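Kolport Parcel Lockers: Frequently Asked Questions for Residents

Kolport operates the shared parcel lockers at Alix Court and Lukumay House. The answers on this page apply to both buildings. They replace the leaflet distributed at move-in.

Who may use the lockers?

All registered residents may use the lockers at no charge. Subtenants must be added to the household account by the leaseholder before their first delivery. Short-term guests are not eligible for an account, but a resident may receive a parcel on a guest's behalf.

How do I register?

Registration forms are available at the leasing office and through the resident portal. Please allow 3 business days for your account to be opened. You will receive a six-digit personal code by text message. The code should not be shared outside your household.

How will I know that a parcel has arrived?

A notice is sent by text message and email once the carrier closes the locker door. If the carrier shows your parcel as delivered and you have received no notice by 8 p.m., please contact the service desk with your tracking number.

How long may a parcel remain in a locker?

Parcels may be left for up to 72 hours. After that time they are moved to the storage room at Lukumay House, where they are held for a further ten days. Parcels not collected within that period are returned to the sender. Residents who expect to be away in July or August may request a longer hold in writing.

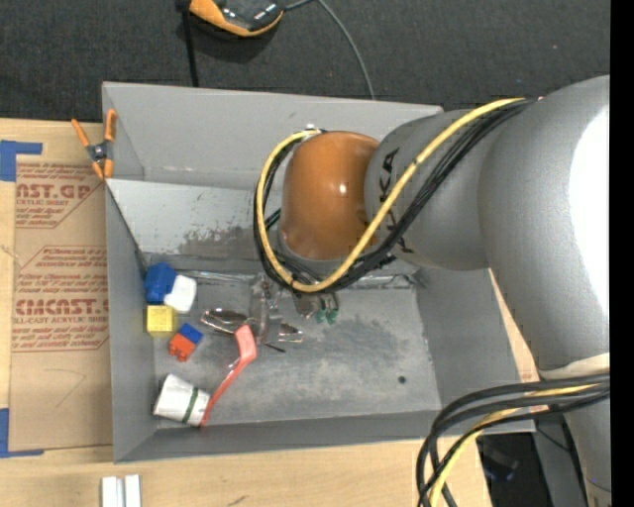
On the length of the hold, one resident of Alix Court wrote that three days is too short for people who work away during the week, and asked why the longer hold is limited to the summer. Kolport has reviewed this request. Beginning with the next lease year, each household may request a longer hold twice in any twelve-month period, in any season.

What size of parcel will fit?

There are 127 lockers at Alix Court and 39 at Lukumay House. The largest will accept a parcel up to 24 inches wide. Larger items are left at the service desk and must be signed for.

May I receive groceries or medicine?

The lockers are not refrigerated. Food that requires chilling may not be placed in them. Sealed medicine is accepted if the label permits storage at room temperature.

What should I do if a door does not open?

Enter your code a second time and wait for the tone. If the door remains closed, call the number posted beside the keypad. Repairs are carried out by Welteck under its service agreement with Kolport. Residents must not attempt to force a door, and the cost of any resulting damage will be charged to the household.

Can I send a return from the lockers?

Yes. Select "Send" on the keypad, enter your code, and attach the prepaid label before closing the door. Returns are collected each weekday at 4 p.m.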